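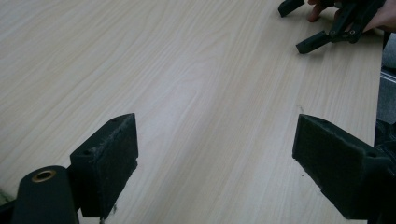 **Ticket 102: Marks and wobble on the pale laminate table**
Status: open, waiting on parts
Opened by: Gintarė Ots

Hi again! So this is the pale wood-grain table from the Wumance order, the one I wrote in about in October when it showed up with the wrong feet. Feet are sorted now, thank you, but I have two new things and I'd rather put them in one ticket than two.

**1. Cloudy patches**

After I wipe the top down I get these dull patches that show up when the light comes in low. You can't feel them with your hand. If I stand over by the door I can see them, and if I stand right over the table they're gone, which makes me feel a little crazy. I've been using the Zundale spray, the regular one with the green cap, and paper towels.

**2. Wobble**

One corner dips when you lean on it. Not much! But enough that a full mug of coffee went over the rim this morning (my fault for filling it that high, I know).

What I've tried so far:

- Folded cardboard under the foot. Worked until somebody vacuumed.
- Turned the table end for end. Same corner dips, so I'm guessing it's the table and not my floor.
- Tightened all the bolts I could reach. Two were loose, and it got a bit better.

---

**Reply, Justinas Mägi, 9:40 am**

Hi Gintarė, the patches sound like cleaner residue to me. Could you skip the spray for a bit and do warm water with one drop of dish soap, then plain water, then a dry cotton cloth? Go along the grain. Please don't use a scouring pad or anything with wax in it.

For the wobble, tip the table on its side (get a second person for this) and look at the bracket inside the dipping corner. There should be a part number stamped on it, either 77 or 200.

---

**Gintarė, 1:15 pm**

Okay, did the soap thing twice. The second time I changed the water halfway through and that made a big difference, the first bucket was kind of gray. I can still find one patch near the middle if I go hunting for it, but I had to really crouch. Calling that one fixed unless it comes back.

A bit of dust has settled on it again already, but that's just this room. The radiator is old and everything in here collects fuzz.

Bracket says 77. It's bent a little on the long side, and the screw hole has gone oval.

---

**Justinas, 2:05 pm**

Great, thanks for checking. 77 is the older Omerović bracket and we replace those with the 200. I've asked the Gondcombe warehouse to send one, plus four new screws. Use the new screws, the old ones are too short for it. Hand screwdriver only, please, and leave the cardboard out once it's on.

---

**Gintarė, 2:20 pm**

Will do! Please leave the ticket open until the bracket gets here.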